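Stitavwood work table, 6-foot top

I bought the Stitavwood in September for the back room, where the old bench had started to sag. It has held up well. The top is flat and the legs adjust enough to deal with my uneven floor. Stitavwood rates it for 300 pounds, and I have not come close.

Assembly took 2 hours. The bolts are good, but the instructions are poor – step six shows the wrong bracket. The finish is thin. I added a coat of oil and would do it again.

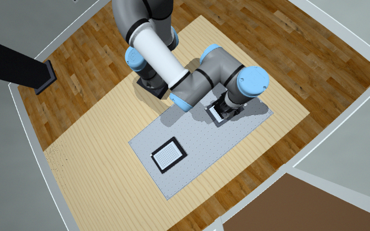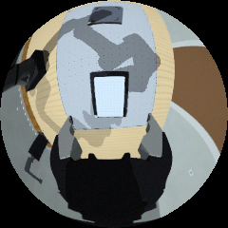
Light wood grain and a perforated panel, in all four views. 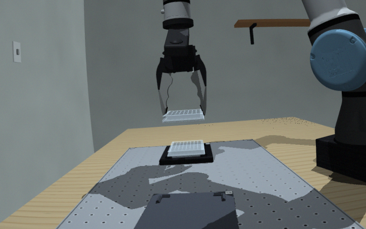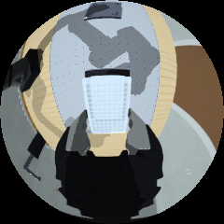 Ismail commented that the Drommont table costs less and comes with a thicker finish, but its legs don't adjust, so it rocked on his garage slab until he shimmed it.

I looked at the Drommont too. For a level floor it would be fine. I'd still pay more for the Stitavwood legs.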